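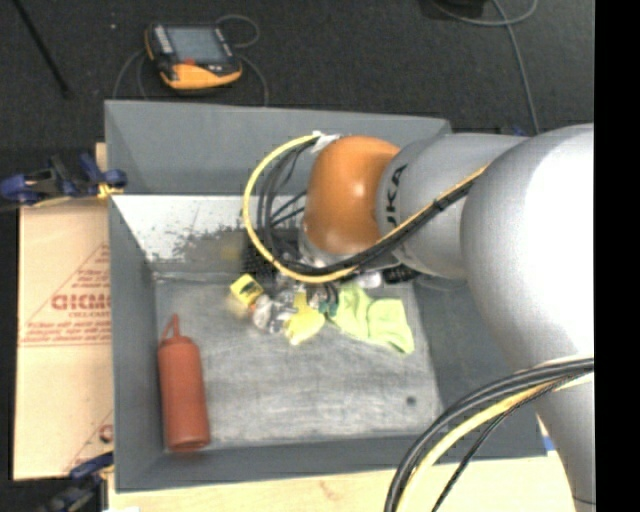

Picking cell back at work in Ovthorpe after cable refit

The robot arm in the back workshop at Jureck, which has been out of action on and off since November, was running again by the end of last week, and anyone who has passed the window on the way to the kettle will know how pleased the two people looking after it are.

Regular readers may remember that the arm spends its days reaching into a bin, taking hold of whatever household bits and pieces are in there and putting them down again, so that the Lelix software can learn which grips hold and which ones slip. It is patient work and it is hard on the cables. Every time the wrist turns, the yellow line and the black ones beside it have to turn as well, and over the autumn one of the black ones had started to chafe inside its jacket. The arm would carry on quite happily for an hour or two and then stop dead with a fault showing on the pendant, usually (so Rosalind Ambrose tells us) just after she had sat down with her lunch.

Rosalind, who has had charge of the cell from the start, spent a good part of the dark weeks before Christmas trying to find the trouble. She swapped the connectors over, she cleaned the contacts, and she had the control cabinet open more times than she cares to remember. In the end it was Shoshana Sorensen, over from Halvorsen for what was meant to be a short visit, who held the bundle in her hand while the wrist went slowly round and felt it go tight at one end of the turn.

The cure was a simple one, although it took the pair of them 2 days to get it right. The old run had been tied down close to the arm, very smart to look at but with no slack in it at all. The new one goes out in a wide loop by the wrist and comes back along the arm, where a tie holds it in place. They tried several sizes of loop before they were happy, a small one pulling and a very big one catching on the side of the bin when the arm dipped into a corner. Rosalind says she would always choose a cable with room to move over a tidy one, and we are inclined to take her word for it!

While the arm was standing still they took the chance to see to a few other jobs. The bin was lined up afresh and clamped again, the flange bolts were checked, and the home position was taught again from the pendant, with Shoshana calling out the numbers and Rosalind writing them down in the cell's logbook, now on page 104.

The first long test was 200 picks without a stop. After that the cell was left to work through the rest of the week, under supervision, and by Friday teatime the counter stood at 2,825, with no cable faults in the log.

From now on the loop and its tie will be looked at every Monday morning before the arm is switched on, and the wrist cables will be changed at each yearly service whether they look worn or not. Shoshana has gone home to Halvorsen with our thanks and a large fruit cake, and she will be back in the spring to help with the gripper hoses.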